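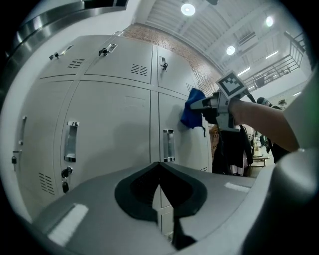 **Oct 16, 2021**

Lockers at the Brustham swimming pool will cost $2 a day starting in March, the town's parks office said this week. They are free now.

The fee pays for new locks and a second attendant on weekends. Swimmers with a 10-visit pass won't be charged. Anyone under 14 is also exempt.

The pool has 100 lockers, and the office said many are kept shut overnight by people who leave their things behind. Anything left after closing will be moved to the front desk.

Honbridge, which shares the pool under a joint agreement, has approved the change. Ponorthorpe votes next month.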